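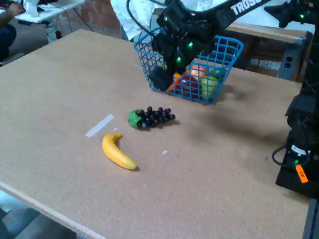 3.2 Play food and the open basket

Of all the materials we put out over the course of the study, the play food was the set we came back to most often, and it deserves a little more space than the others. Pretend fruit and vegetables have a long life in homes and classrooms, and almost everyone who has spent time with small children has at some point been handed a banana and asked to put it away. That small chore – picking up, carrying, finding a place – is the one we wanted to look at closely.

We kept the arrangement simple. Figure 3 shows it partway through, with four pieces in the blue basket and the grapes and the banana still on the tabletop. We chose a basket with mesh sides after trying closed boxes at Clodbridge, where whatever had gone in was hard to make out from a low seat. With the mesh, a yellow-green piece resting against the wall still shows its color through the grid, and a child sitting down can tell that it is there.

Shape mattered more than we had expected when we planned the Hourani sessions. Round pieces settle into whatever gap is left, while a long bunch of grapes or a curved banana has to be turned a little before it lies comfortably with the rest. Of the 488 put-away turns we coded, 326 ended with a long or curved piece, and we return to these in Section 4.

Figure 3. Play food during tidying: four pieces in the mesh basket, with grapes and a banana on the table in front of it.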